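Progress report to the Bellini Fund
Project: Court date reminders and bond information, Cluvville
Date of report: 19/07/2020

Dear members of the grant office,

In this report I inform you what we did in the first half of the grant, what is late, and what we ask from you.

1. Reminders for court dates

The purpose of the project is that fewer people miss a hearing. A missed hearing often brings a warrant, and then a person who was free on bond goes to jail for a matter of a forgotten date. We planned to enroll 1,000 defendants in the text message service. Until now 808 are enrolled. The messages go out through Flusix, seven days before the hearing and again the evening before. When the court moves a hearing, our staff must still enter the new date by hand. This takes more time than I wrote in the application, and I should have seen it earlier.

2. Bond information sheets

The sheet explains in plain words what happens at a bond hearing, which conditions the judge may set, and whom to call if a condition is not possible to follow. The public defender's office corrected two paragraphs about no-contact orders. The English version is finished. The Spanish version is with the translator, Trultov, and we expect it in October.

3. Training

We trained 70 people, among them jail intake staff and lawyers. The target was also 70, so this part is complete. The last two sessions were held by video. Several lawyers asked for a shorter session only about hearings by telephone, and I would like to offer it if the budget permits.

4. Difficulties

Many hearings were postponed this spring, some of them more than once. For this reason I cannot yet compare the rate of missed hearings with last year in a fair way. The clerk agreed to give us the list of postponed cases, but we did not receive it yet.

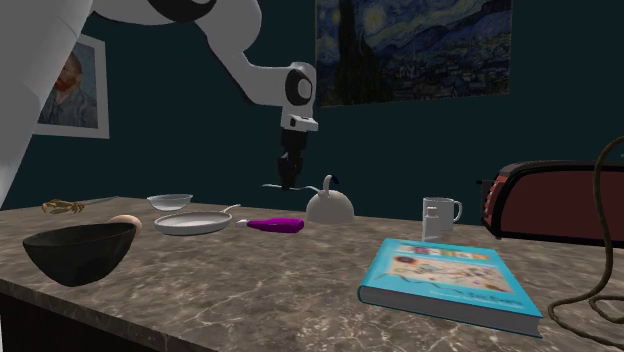
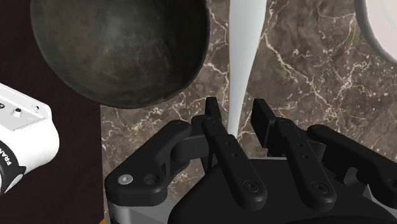
5. Money and request

Spending is under the plan for travel and printing, and over the plan for data entry. We ask your permission to move the unused travel money to data entry until the end of the grant. The total stays the same. If you agree, please confirm in writing, as our accountant needs it before the change is made.

The next report will include the figures for missed hearings, if the clerk's list is complete by then.

With respect,
The project coordinator
Cluvville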